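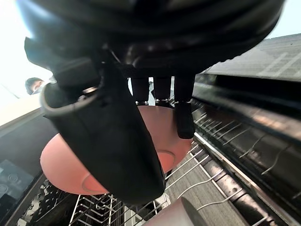
Getting hold of the rim

Nerby Dishwasher Powder, the 461 gram box: my review after two months

I've been a tablet person my whole adult life. You grab one, you drop it in, you shut the door and go watch TV. So when I saw Nerby at the Porkelham store with 2,176 mostly gushing reviews on the shelf tag, I figured fine, let's see what the fuss is about (and it was on sale, I'm weak).

First thing, the box. I love that it's cardboard. I do not love the spout, which is one of those little metal flaps that bends the second time you open it. By the end of the first week mine wouldn't close anymore, so I moved the powder to a jar and stuck the label on with tape. Keep the label! The dosing chart is on it, and it's different for soft and hard water.

My water is hard. Really hard, the kind that turns a kettle into a cave. The chart says two scoops and the scoop is tiny, so I ended up running it at two scoops plus a small shake in the prewash spot. That shake made more difference than anything else I tried. Oatmeal bowls that used to need a second round came out clean, and so did the lasagna dish, all except one corner that I think is just part of the dish now.

Coffee and tea stains are where I had my doubts, and it's the main thing I care about. We go through a silly number of mugs here.
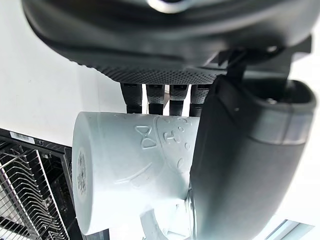
Mug, base end

With my old tablets the brown ring near the bottom would fade a bit and then hang on forever. Nerby took it off the white ones in nearly 4 washes on the normal cycle. On the speckled ones from my old Mindden set I can't tell, they always look a little brown to me. It did nothing for travel lids, but I've never met a detergent that did, so I soak those.

Smell is faint, sort of lemony, gone by the time I unload. Big plus for me, I had a tablet once that made water taste like a car freshener. 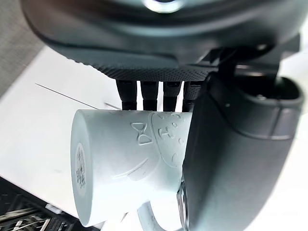 Does it cloud your glasses, though? a reader asked under my August post, adding that every powder they'd tried left a white film by the third week and they'd gone back to gel.

Fair question! Mine did cloud at first, yes. I topped up the rinse aid, turned the dial up a notch, and it cleared over the next few loads. If your machine is already set high you may have less room to play with. I'd also skip it for anything with a gold rim, but that goes for most powders I've used.

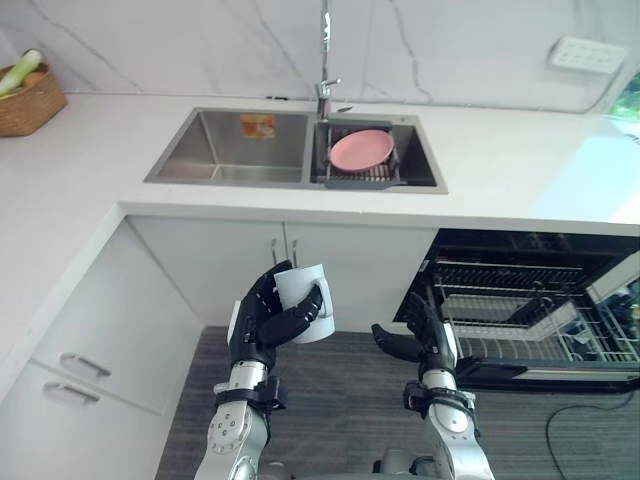
White mug, open dishwasher

Price-wise it beats the Halilović tablets I was buying before, even with my extra shake. What bugs me is the spout, and that the scoop is see-through, so I lose it in the jar constantly.

I'd give it 4 out of 5. I've already bought the next box, and I'm hanging on to a few tablets for when we have guests loading the machine.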